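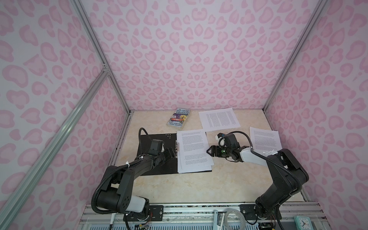
Sorting paper with both arms, left gripper at the clip.

Guides › Two-Arm Kits › Desk Tasks

Section 7: Clipped paper

Welcome back! If your Wollodum kit is bolted down and both arms answer, you're ready for paper, and I think it's the most fun you'll have with it (my colleague Khang Võ prefers blocks, but never mind him).

1. Rest the clipped stack on the black board, with the clip to the left.
2. Start the Paper routine and let the left gripper come in slowly.

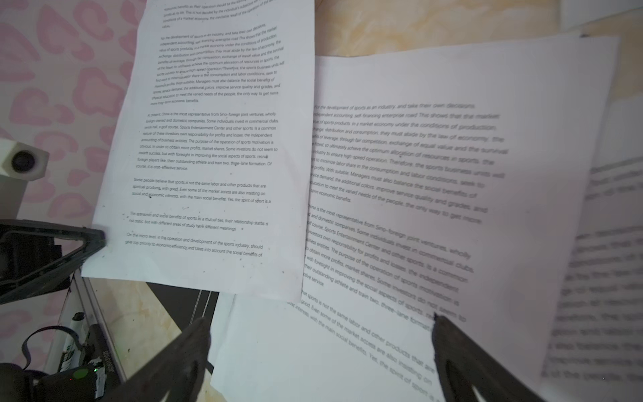 Wrist view: a printed sheet held between the fingers.

3. Set grip force to 40. Thin paper creases easily – go down a little if yours does.
4. Keep the two grippers from closing on the same sheet.
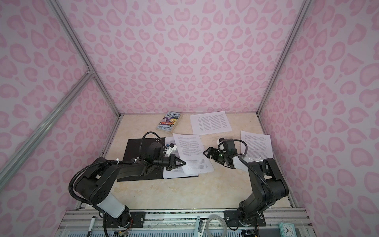 Caution: keep your own hands behind the rail until both arms have parked, please, even if a page slides off somewhere annoying.

5. Try stiffer things next, such as a folder or notebook cover.
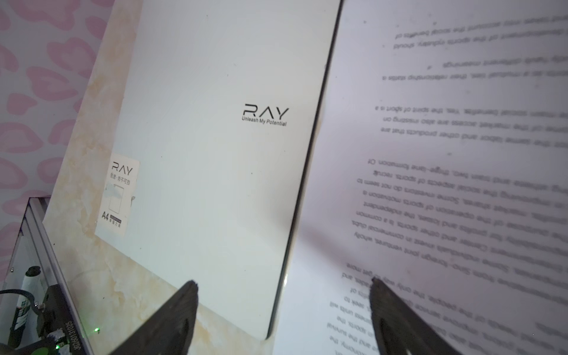

Note: glossy surfaces can confuse the wrist camera, so dim any lamp right overhead and run step 2 again.

Related guides
Sondholm rail mounting
Zarei wrist camera focus
Pradbridge spare fingers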